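Grip first, speed later

Students in the Clenard automation program spend their second term on handling: picking up parts that do not share a shape, a stiffness or a weight. Rhys Hinds, who teaches the unit, sets two classes of object, rigid panels and loose fabric.

The team known as Kivo logged 433 attempts before January 31, 2018. Josefina Mansilla wrote the grasp planner; Javiera Vergara handled calibration and kept the fault log. Panels proved the simpler case – a cutout gives the fingers a defined edge. Fabric has no fixed edge, and the planner must choose a fold and commit to it.

“We stopped modelling the whole cloth,” Mansilla says. “We look for one ridge.”

Scoring favours repeatability. A run of almost 200 cycles is required for a pass, and any manual reset is recorded against the team's total.
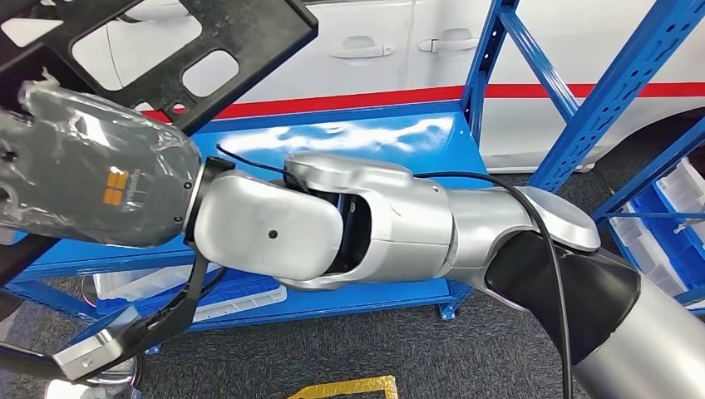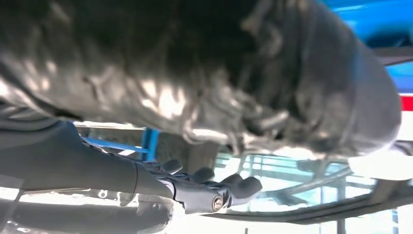
Why are rigid parts and fabric scored separately?
The failure modes differ. A panel slips or rotates in the grip, while cloth sags and changes shape after contact, so a combined score would hide which problem a team has solved.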